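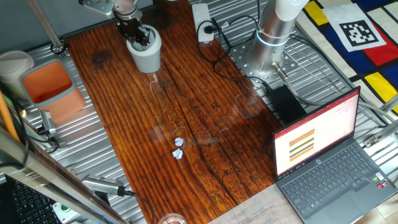 A dark wooden tabletop with a long crack in the grain.

The founder of Skalter, which sells secondhand tables online, would like me to believe that every one of its 600 listings has been checked by hand. I asked who does the checking. "We have a process," she said, and poured more tea.

The process is a form with 16 boxes, filled in by the seller. Her old employer, Wovance, used 14. "Ours is stricter," she said. I wondered how, if the person ticking the boxes also wants the money. "Most people are fair about their own furniture," she said. I have bought furniture from most people, and I was less sure.
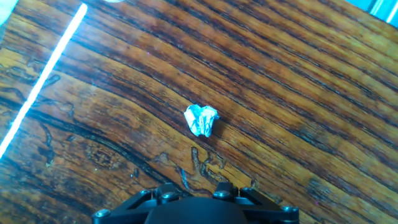 So what happens when a table arrives with damage that wasn't listed?

"The buyer sends us photos and we decide within the week. If the seller left it out, we refund the price but not the delivery."

Delivery on the oak table I had been looking at was more than half the price. She called that "a fair point" - and moved on to her plans for March.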